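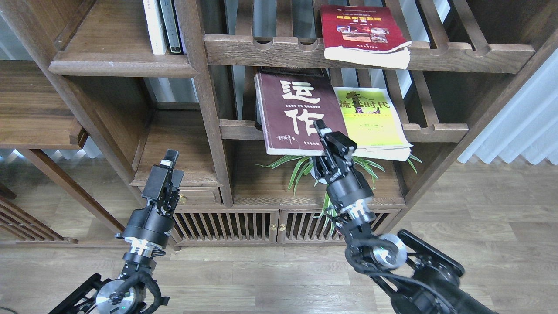 Timing and Course Data Assistant (seasonal), Steltstead

Posted Aug 18, 2020

Nillano operates timing and results services for alpine and Nordic ski races. We are hiring 2 timing assistants for the coming season at the Toft race hill. Training starts in October and the contract ends after the final slalom of the regional series.

Duties
Install start gates, photocells and cabling before each run. Synchronize the main and backup clocks. Enter start lists, bib changes and disqualifications in Clundivex, our results software. Compare hand times with electronic times after any missed signal. Send signed results to the race office between runs.

Requirements
Able to ski a prepared race course while carrying a 9 kg pack. Basic knowledge of race rules for slalom and giant slalom. Comfortable with spreadsheets and simple cable repair. Driver's license. Previous timing work is useful but not required.

Terms
Fixed term, 70 percent of full time, with most hours on race days. Lift pass, outerwear and radio are supplied. Shared housing in Steltstead can be arranged at cost. Travel between venues is paid.

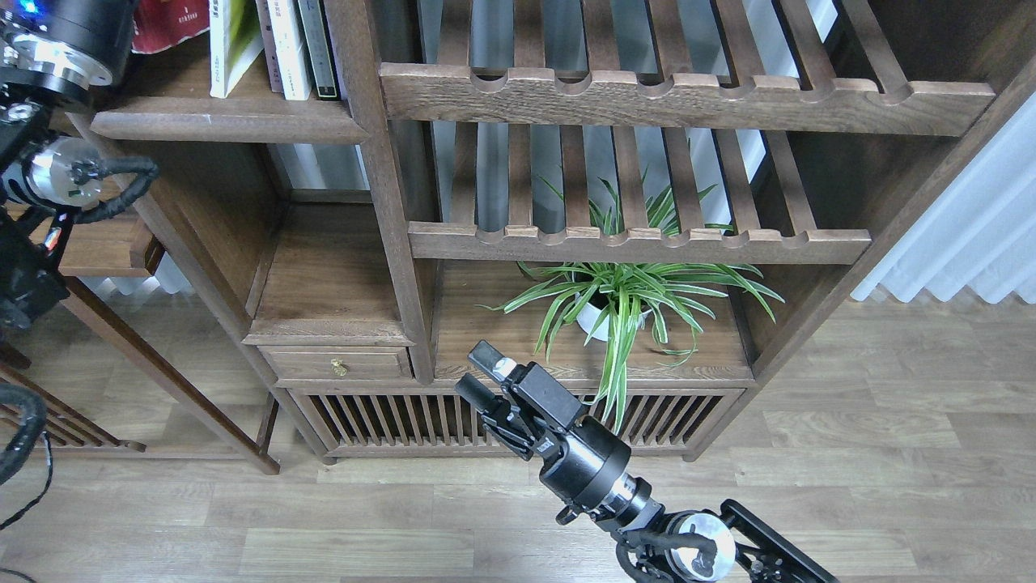

Do assistants need their own skis?
Each assistant brings skis, boots, poles and a helmet. Nillano pays for one edge and base service per month during the contract.

How to apply
Send a resume and a short account of your race experience, as a competitor, coach or official, to the Nillano office in Steltstead. Quote reference 577. Selected applicants will be asked to complete a practical test with a start gate and two clocks.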